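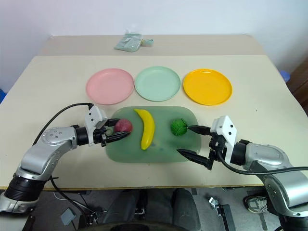 A phone line for farmers and farm workers struggling with their mental health will stay open through the night from July, after a pilot in Presbridge drew more callers than its organizers had planned for.

The Losarwood Line took 424 calls during its first season, when it was staffed only from 8 a.m. to 6 p.m. Another 123 people rang outside those hours and left a message or hung up.

"Most of those missed calls came in after 9 in the evening," said Urmila Shukla, who manages the line. "People finish work, the house goes quiet and that's when they pick up the phone. We weren't there."

The longer hours will be paid for with a grant from the Kushwaha Fund, which also covers the training of new listeners. Four counselors will be on duty overnight, working from an office in Cumcombe, with a nurse on call for anyone judged to be at immediate risk.

Shukla told a public meeting in Presbridge that callers talked about debt, poor sleep and long stretches of working alone. Some were relatives asking how to bring the subject up with a husband or a parent.

Gwilym Pugh, who raises sheep outside Cumcombe, spoke at the meeting about the winter he stopped opening his mail. He said his brother made the first call for him and sat in the kitchen while he talked.

"I'd have told you I was tired," Pugh said. "I was a long way past tired."

County health officer Sebastian Radu welcomed the change but said a phone line could not replace regular treatment. The wait for a first counseling appointment in the county is still too long, he said, and he has asked for money to hire two more therapists. A decision on that request is expected with the next budget.

Callers do not have to give a name, and calls are not recorded. The line will also take text messages – a request that came up often in a survey of 407 farm households carried out before the pilot ended.

Training for new listeners begins in June at the Presbridge library. Applicants need no medical background but must be over 21 and able to work one night shift a week.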